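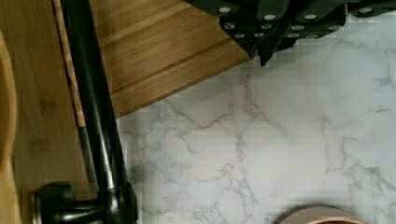

How long do you have to rest bread dough before you shape it? Twenty minutes did the job in my kitchen, and two hours made it a sticky mess.

So my project was on rest times, and I baked 6 loaves in July for it (my roommate Saoirse ate most of them!). I used 200 grams of flour each time, same yeast, same oven. Ms. Dunne wanted me to track room temperature too, and I forgot on the first 2, so those are in the table with a blank. The rye one came out flat and I still don't know why. I'd like to redo it in winter, Boston kitchens get cold.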